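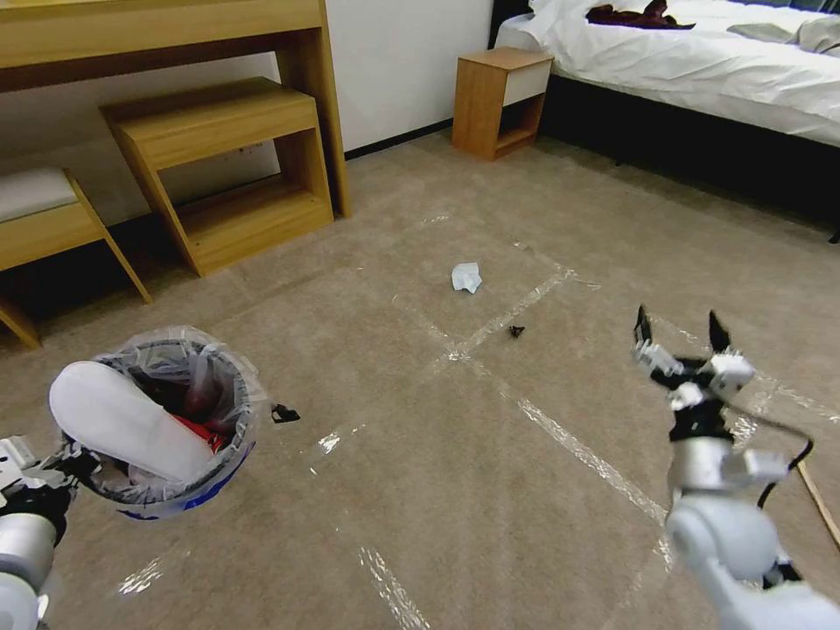
Sarantis told our group at the door that tidying a bedroom is harder for a robot than building a car, and I must say I came around to that view by lunchtime! The Sernby lab had its open day on March 17, 2024, and they train their two-armed robot on recorded runs of the job - 527 so far - so that it learns when each arm should act.

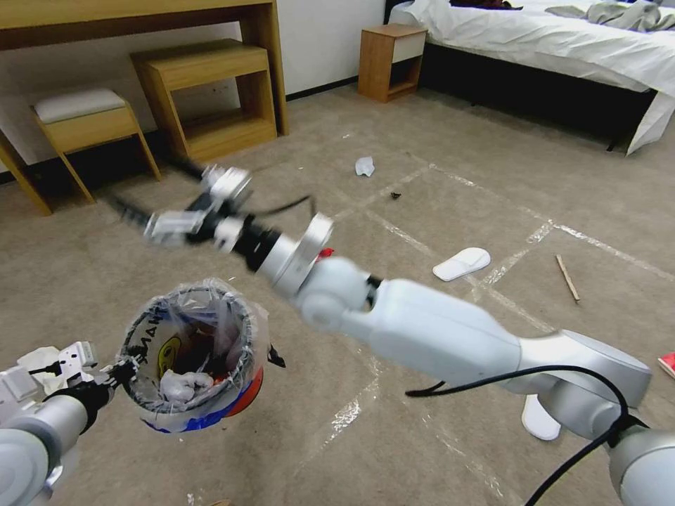
Would it cope in my son's room, a visitor from Fullham wanted to know, and the answer was a kind "not yet." They hope to have 676 runs by April and then try rooms it has never met.

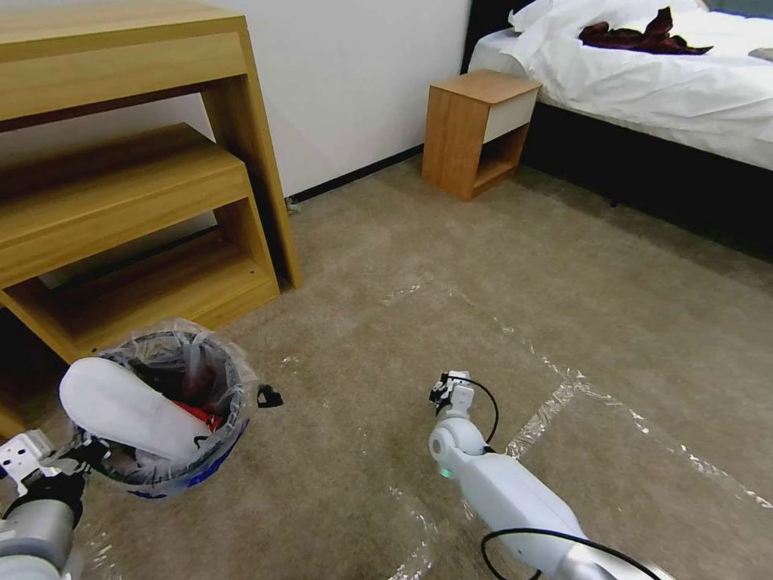

I asked far too many questions about how the two arms share the work, and came home with a very full notebook.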